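17th February

Up before the alarm. Coffee, no milk, forgot the milk again. Paint decision has to happen today, the man at the Ultila counter only holds the mixing slot till noon and I have changed my mind so often he's stopped being polite about it.

So. Front bedroom. Had settled on the gray, all of December I was telling everybody gray, and then went in there last night with the lamp and it looked like a dentist's. Tried the sample card against the window side, the closet side, inside the closet. Dentist every time. The house on Potgieter Street had that yellow kitchen and I never once walked into it in a bad mood, well, I did, but I walked out in a better one. Want some of that.

Thinking pale yellow for the bedroom, a light blue for the bathroom, pink for the landing. Pink on a landing! It's only a landing, you're on it for four seconds. Wrote all this to my sister at some ungodly hour.
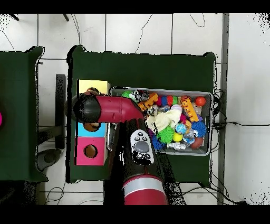

My sister wrote back that pink goes orange under a yellow bulb and I should change the bulb before I spend a cent on paint, and that I'd asked her the same thing about the Preltlow apartment and then ignored her, and had I thought about white. I have thought about white. White is what you do when you're selling. She also says do the ceiling first, always, and put an old shower cap over the light fitting. That is a good tip, I'll give her that.

Changed the landing bulb. She's right, annoyingly. The old one was the color of weak tea.

Got to the store 20 before noon. Parked badly. Pale yellow, got it, two cans. Blue they had to tint twice, first one came out practically purple and he wanted me to take it, said it dries down. Everything "dries down" with that man. Waited. Bought the angled brush, a roller sleeve, tape, the cheap tape, will regret. Pink not yet. Cold feet about pink. Took the card home instead and stuck it on the landing wall with a pin and went up and down the stairs a few times like a lunatic.

Furnace people called while I was in the checkout line. $1,702 for the part and the labor, and that's with the discount, what discount. Said I'd call back. Did not call back. The furnace works if you kick the panel. I know that's not a long-term plan but it has been the plan since December.

Afternoon on the closet, nothing can be painted til the closet's empty. How does a closet that size hold that much. Coats, the fondue set, a bag of bags, all the cards from the last place, one ski. Somebody (me) packed the good tablecloth around a tin of shoe polish. Threw out more than I kept, first time ever. Then sat on the floor and read old letters for an hour, so that was the hour gone. There's one from my aunt where she goes through what every room in her house was painted, year by year, with what she thought of each. She hated the green. She lived with the green for 7 years! "It was already up," she writes. I laughed out loud on the carpet by myself.

It's in the blood then.

Rules for the bins, writing them down so I stick to them:

- keep: wore it or used it this year
- Ultach box: decent, somebody would want it, goes to the thrift store
- out: broken, stained, no lid
- maybe: NO MAYBE. Maybe is how I got here

Broke the maybe rule by three o'clock. The ski is a maybe.

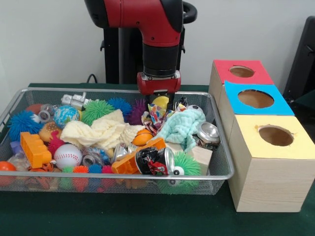 p. 88

New page, pen's going. Switched to the blue one.

Washed the bedroom walls with sugar soap, whatever they call it here, the powder. Water went brown in a minute. Filled the nail holes, there were loads over the bed, whoever had this room before me hung up an entire museum. Filler says touch dry in an hour, I gave it forty minutes and then put my thumb in it. Filled that one again.

Taped the window. Tape came off in little strips, told you, cheap tape. Taped it again.

First coat of yellow on the back wall at almost five, light going already. Looks awful. Patchy, sort of sick looking, the old green grinning through in the corners. (Yes there's green under there, my aunt would have a thing or two to say.) Had to go and stand in the kitchen with a piece of toast and not look at it. First coats are always awful. The hall was awful for two days and now people compliment the hall.

Went back in with the toast. Slightly better? Toast in one hand, brush in the other, got yellow on the toast. Ate around it.

Money so far, for my own sake: I said $500 for the whole upstairs and I'm well over half of that with one wall done and no pink. Brushes cost more than they used to. Everything does. Could skip the bathroom blue till spring except the can is tinted and sitting there and they don't take tinted back, I asked, he pointed to the sign.

Dinner was eggs. Fumes all through the house so had the windows open and a coat on. Neighbor's dog barking at the ladder, which I'd left out back, it really has it in for the ladder.

Went up one more time before bed with the new bulb on and looked at the pink card. Now I like it? By the window it's a bit much, by the stairs it's lovely. And the three of them together, if all the doors are open you'd see yellow then blue then pink from the top stair, going down in order like ice cream. I want to see that. I think I've wanted to see that since Potgieter Street and got talked into beige at every place in between.
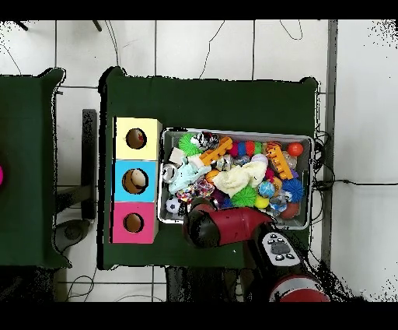
*Yellow, blue, pink.*

Decided, then. Pink. Will go back in the morning, park properly this time. One can should do it, landing's tiny, two if she's right about the bulb and it needs a third coat.

Still to do: ceiling (should of been first, she'll be unbearable). Second coat yellow. Call furnace people, or kick it again. Drop the box at Ultach before they close for the stocktake. Milk. Find the lid of the filler, it's in the bedroom somewhere, I can hear it drying out.

Paint in my hair, left side. Too tired to wash it. Old pillowcase tonight.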